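Cables, castors and hard floors: setting out a small work room
Speaker notes, Thu 26 September
Coralie Henare, Ruddock

Running time 46 minutes, then 10 for questions. Text in round brackets is for me and should not be read out.

OPENING SLIDE (title only)

Good morning. The subject is the small work room with a hard floor: one or more swivel chairs, a low cabinet, open shelving and more cable than anyone planned for. I will deal with the floor first, then the chair, then power, then storage. Lighting and ventilation are covered in the November session and I will leave them out today, apart from one point on reflections.

Most of the rooms I get asked to look at were not laid out as work rooms. They were a shop front, a landing or the end of a corridor with a glass door in it. The furniture arrived in several deliveries and was put where it fitted on the day. The sockets are where the previous use needed them.

(Pause for latecomers. The door at the venue sticks.)

SLIDE: What we measure on a first visit

Keep the list short. Room length and width at floor level. Position of every fixed socket, measured to the nearest corner. Door swing, drawn as an arc on the plan. Height of the seat as used, with the user on it. Depth of each storage unit including anything that sticks out at the base.

That last item catches people out. Shelving with slanted legs has a footprint wider than the shelf, or narrower, depending on which way the legs lean, and the plan drawing usually shows the shelf. Measure at the floor. If the castors of a chair can reach the leg, they will.

Also note what is on the floor and does not belong to the furniture: bags, chargers, adaptors, spare shoes. Write it down as found. Do not tidy first. Two of the Plasutero rooms were tidied for our visit and the drawings we made were of no use afterwards.

SLIDE: Glossy tile

Large glazed tiles are common in rooms of this sort and have practical merits. They wipe clean, they do not hold dust, and a chair rolls on them with little effort. The grout line is the weak part. On a large-format tile there are fewer joints for the castor to cross, but each joint is felt more clearly as the rest of the surface is so smooth.

Points to make:

Hard castors on hard tile are noisy and will slide as well as roll. Fit soft-tread castors. They are sold by stem size and the stem should be checked before ordering.

A dark grout hides dirt. A pale grout shows it, and gets cleaned more often. I have no strong view on which is better. Clients do.

A glossy floor reflects. A ceiling fitting or an open door gives a bright patch, and a thin pale cable lying across a bright patch is hard to pick out. This is the lighting point I mentioned. The remedy is to move the cable. Changing the lamp only moves the patch.

Anything spilt on glazed tile stays on the surface and spreads. Keep drinks and power apart by more than the height of the surface the drink stands on. We work to a minimum of 60 cm in plan and nobody has argued with it so far.

(If asked about rugs: a rug under a swivel chair creates an edge, and the edge is worse than the tile. A chair mat has the same fault to a lesser degree.)

SLIDE: The chair

Seat height first. At 46 cm most adults can put both feet flat. If the work is done away from a desk, with the hands out in front and nothing to rest on, feet flat matters more than it does at a keyboard, and the chair should have its brake on or be fitted with glides.

Armrests. For work with both hands free, remove them or drop them to the lowest position. The elbows need to pass.

The base. A five-star base takes up more floor than people expect, and the castors turn outwards when the sitter leans back. Draw it as a circle. Inside that circle there should be no cable, no adaptor and no bag. I will repeat this later with a photograph.

The Fludar trial, briefly. We marked the circle on the tile with low-tack tape and left it for a month. The tape was worn away on one side only, the side nearest the storage. People were reaching for things from the chair and pulling themselves along with their feet. We moved the storage and the wear pattern went with it.

(Have the tape sample ready. It is in the blue folder.)

SLIDE: Power

Rules we apply, in the order we apply them.

Start at the wall. If a fixed socket can be used directly, use it. An extension is the second choice.

If a power strip is needed, fix it to something. The underside of a shelf is suitable, as is the back panel of a cabinet. A strip lying loose on the floor gets kicked, collects dust in the unused outlets and will be moved by whoever cleans the room. It is also the first thing to get wet.

Do not route the lead of the strip through or across a doorway. A glass door with a thin frame leaves very little clearance at the bottom and the lead will be pinched. If there is no other route, use a rigid cover strip and accept the bump.

Follow the wall with everything else. The diagonal across the floor is shorter on paper and is the route most leads take when left to themselves. In the Mullova rooms the saving on the diagonal was less than 2 m per lead, which a longer lead would have solved at very small cost.

Colour. White lead on a white floor and black lead under a black chair are both poor choices for visibility. Given the choice, use the contrasting colour where feet go and the matching colour along the skirting.

Leads that have to reach a seated person. Bring them down from above or from behind the shoulder. If neither is possible, bring them along the floor on one side only and secure them at the chair, leaving enough slack for the chair to turn. A lead hanging in a loop between the knees will find a castor sooner or later. Clip the loop, or shorten it with a hook-and-loop tie.

(Demonstrate the tie. Do not spend long on this.)

SLIDE: Low cabinets and what ends up on them

A glass-fronted cabinet of low height has one useful surface, the top. It becomes a shelf for drinks, papers and whatever was in somebody's hand when they sat down. I used to advise clients to keep the top clear. I no longer do. It does not last and it annoys people.

What works better is to give the top a divided tray: one part for drinks, one for paper. The tray should have a lip. A dark glossy top shows rings and dust, so the tray also saves on wiping. Put the drinks side furthest from the power strip. If the strip has to be next to the cabinet, put it at the opposite end.

Paper laid flat on a dark surface in front of a can or bottle will be used as a coaster. Move it to an upright holder on the shelving.

SLIDE: Shelving and bags

Open shelving with legs leaves a space underneath, and the space fills. Carrier bags and clear bags of supplies are the usual contents. There is nothing wrong with storing things there provided they are in a box with straight sides. A bag slumps. It slumps towards the room, and over any cable that has been run along the skirting behind it.

Choose a box that is less deep than the shelf. Label the front edge. Leave a hand's width at the back for the cable run.

Small devices with their own leads should go up on a shelf, with the lead dropped down behind the leg. On the floor they get swept up against the wall and the connector takes the strain.

SLIDE: Order of work

For those who want a procedure, this is the one we use at Ruddock.

Take everything off the floor except furniture.
Set the chair where the work is done and mark its circle.
Move shelving and cabinet until the circle is clear and the door opens fully.
Fix the power strip.
Run the fixed leads along the wall.
Run the leads to the sitter last.
Put the boxes back.
Put the tray on the cabinet.

The common mistake is to begin with the boxes. They are the easiest things to move and they look like the problem. Once they are back in place everyone loses interest in the cables.

LAST SLIDE: Worked case

(Leave this up during questions. Let them look at it before speaking.) 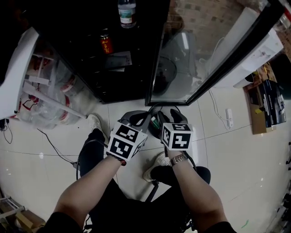 Photograph: Coralie Henare / Ruddock. Reproduction by permission only.

Take the chair first. A castor is on view at the lower right, close to the forearm, and there is a lead coming across the tile from the shelving on the left towards the seat. By the rule given earlier that lead should be off the floor or along the wall. The loop of black cable between the hands should be clipped short.

The white power strip is on the floor beside the cabinet, with its cable going up towards the glass door. I would fix it to the cabinet and find another way round for the cable. The bottle and the red can can stay on the cabinet top with a tray under them, and the folded paper should go elsewhere.

The bag under the shelving wants a box.

Ask the audience where they would put the strip. Accept any answer that keeps it off the tile. Handouts are on the table by the exit, and the castor samples need to come back to me at the front.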